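Mittwoch, 5. April 2023
Von der Redaktion Stellenmarkt, Lidico
Lesezeit: 4 Minuten

Diese Website verwendet Cookies, um die Nutzung der Stellenanzeigen statistisch auszuwerten. Einstellungen ändern | Akzeptieren

Ingenieurin / Ingenieur Fehleranalyse und Greifsicherheit (m/w/d)
Standort Dresham, Vollzeit, unbefristet

Die Lidico GmbH betreibt in Dresham einen Versuchsbereich für das automatisierte Vereinzeln und Sortieren ungeordneter Kleinteile. Grundlage ist die Greifsoftware Cluvuvell, die Kamerabilder vom Handgelenk des Roboters auswertet und daraus Anfahrpunkt, Öffnungsweite und Schließkraft ableitet. Für die Aufarbeitung eines sicherheitsrelevanten Fehlers und den Aufbau einer dauerhaften Fehleranalyse suchen wir Verstärkung zum nächstmöglichen Zeitpunkt.

Ausgangslage

Im Dezember schloss ein Zweifingergreifer im Einrichtbetrieb, obwohl der Zustimmtaster bereits losgelassen war. Der Arm stand, der Greifer fuhr weiter. Verletzt wurde niemand. Die Auswertung der Protokolle ergab, dass der Stoppbefehl zwar an die Armsteuerung ging, der Greifer aber den zuletzt gepufferten Schließbefehl noch ausführte. Die Verzögerung betrug 82 Millisekunden. In der nachträglichen Durchsicht von 1.412 aufgezeichneten Greifzyklen trat dasselbe Muster in 65 Zyklen auf, ohne dass es im laufenden Betrieb gemeldet worden wäre.

Ein Teil der Ursache liegt in der Bildauswertung. Bei überlappenden Teilen verwirft Cluvuvell eine Greifhypothese und erzeugt in kurzer Folge eine neue. Die Befehle stauen sich im Puffer, und der Stopp trifft auf eine Warteschlange, die er nicht leert. Der Fehler tritt deshalb bevorzugt bei dicht gefüllten Behältern mit leichten, konischen Teilen auf, die ineinander verkanten und von denen jeweils nur ein Abschnitt des Randes sichtbar ist.

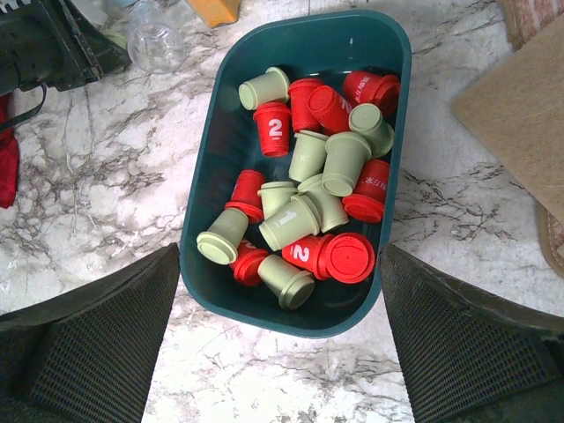
Ahmadpour merkte bei der Durchsicht der Stellenbeschreibung an, der Begriff »Greiffehler« sei zu eng gefasst: Ein verfehltes Teil koste Zykluszeit, ein nicht gestoppter Finger sei dagegen ein Sicherheitsereignis, und beides dürfe nicht in derselben Statistik geführt werden. Die Trennung ist inzwischen Vorgabe und gehört zu den ersten Arbeitspaketen der Stelle.

Aufgaben

— Reproduktion des Pufferfehlers am Versuchsstand unter definierten Füllgraden und Teilemischungen
— Auswertung von Handgelenkkamera, Greiferstrom und Steuerungsprotokoll auf gemeinsamer Zeitbasis
— Überarbeitung der Stoppkette zwischen Zustimmtaster, Armsteuerung und Greifer, einschließlich Nachweis der Abschaltzeit
— Aufbau eines Fehlerkatalogs mit getrennter Erfassung von Prozessfehlern und Sicherheitsereignissen
— Mitarbeit an der Risikobeurteilung für den Einricht- und den Automatikbetrieb
— Freigabe neuer Softwarestände von Cluvuvell für den Versuchsbereich

Anforderungen

Abgeschlossenes Studium der Mechatronik, Automatisierungstechnik, Informatik oder eine vergleichbare Qualifikation. Technikerinnen und Techniker mit einschlägiger Erfahrung in der Inbetriebnahme können sich ebenfalls bewerben. Vorausgesetzt werden sichere Kenntnisse in Python oder C++, Erfahrung mit Feldbussen und die Fähigkeit, ein Zeitdiagramm zu lesen und zu erstellen. Kenntnisse der EN ISO 13849 und der EN ISO 10218 sind erwünscht und können in der Einarbeitung vertieft werden. Die Protokollierung erfolgt auf Deutsch, die Quelltexte sind englisch kommentiert.

Erfahrung mit lernenden Verfahren ist von Vorteil. Sie ersetzt keine Kenntnisse der Steuerungstechnik.

Rahmenbedingungen

Die Stelle ist am Versuchsstand in Dresham angesiedelt. Die Auswertung aufgezeichneter Daten kann an zwei Tagen pro Woche ortsunabhängig erfolgen, Versuche mit eingeschaltetem Antrieb nur vor Ort und zu zweit. Bis zur Freigabe der geänderten Stoppkette gilt im Einrichtbetrieb reduzierte Schließkraft; der Aufenthalt im Greifbereich bei anliegender Spannung ist untersagt. Diese Regelung wird von der Stelleninhaberin oder dem Stelleninhaber mit überwacht.

Wochenarbeitszeit und Vergütung richten sich nach dem Haustarif. Die Probezeit beträgt sechs Monate. Reisetätigkeit fällt nur in geringem Umfang an.

Bewerbung

Bitte senden Sie Lebenslauf, Zeugnisse und eine höchstens zweiseitige Beschreibung eines Fehlers, den Sie selbst eingegrenzt haben — Ausgangssymptom, Messaufbau, Ursache, verbleibende Unsicherheit. Ein Anschreiben ist nicht erforderlich. Vertrauliche Angaben früherer Arbeitgeber sind zu schwärzen. Kennziffer der Ausschreibung: 78.

Bewerbungen werden über das Formular im Stellenportal entgegengenommen. Das Auswahlverfahren umfasst ein Fachgespräch und einen halben Tag am Versuchsstand. Fahrtkosten werden nach vorheriger Absprache erstattet.

Neue Ausschreibungen per E-Mail erhalten: Newsletter abonnieren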